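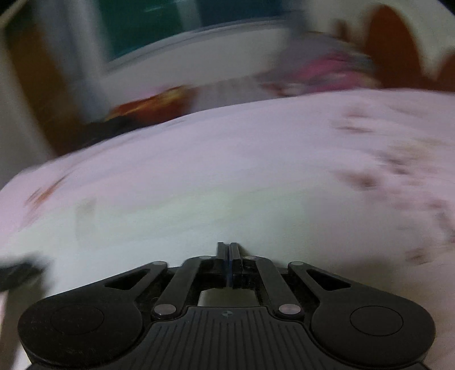 A pale pink and white surface, with a black hand-held gripper in the foreground.

The Long Life of the Household Sheet

For most of the past century, a bed sheet in the Alvarado district was expected to serve a family for many years. It began on the best bed, moved to the children's room when the center wore thin, and ended as dust covers and cleaning cloths. Few households wrote any of this down. The textile study room at Grakley has spent two years gathering what records remain, and the results will go on public display in June.

The collection now holds 262 pieces of domestic linen and cotton. Many were given by families who had kept them folded in cupboards long after they stopped using them. Yvonne Cheetham, who oversees the study room, believes that ordinary bedding has been overlooked in favor of quilts and embroidered covers. "A quilt was made to be admired," she said. "A sheet was made to be washed, and the mending tells us how a household managed its money."

The most common repair in the collection is the one known as sides to middle. The worn sheet was cut down its length, the two outer edges were joined to form a new center, and the thin parts were hemmed at the sides, where they would be tucked under the mattress. The seam was uncomfortable to sleep on, and several donors recalled it without affection. Ninety-nine of the sheets in the collection have been turned in this way, and a small number were patched again afterward.

Fidelina Ospina learned the method from her aunt and taught it at the Trilleo evening school. Her lesson notes, which are included in the display, advise students to wash the sheet before cutting and to use a flat seam in place of a raised one. They also warn against saving a sheet that has gone thin all over. Such cloth, she wrote, should be cut into pillow covers while there is still strength in it.

The decline of mending followed changes in both price and fiber. Blended fabrics dried quickly and needed little ironing, but they tended to pill before they tore, and a pilled surface cannot be repaired with a needle. Fitted sheets presented a further difficulty. Their corners made it impractical to turn the cloth, and elastic often failed well before the fabric did.

Interest in repair has returned in a modest way. Ansel Lindgren and Fredy Villca lead a monthly class in the Rollow building, where participants bring bedding from home and work at shared tables. Beginners start with a torn hem. Those who continue move on to darning, then to patches, and a few have completed a full sides to middle seam on a double sheet.

The study room continues to accept donations of plain household bedding, including items that are stained or torn. Donors are asked to leave existing repairs in place and to attach a note stating where the piece was used.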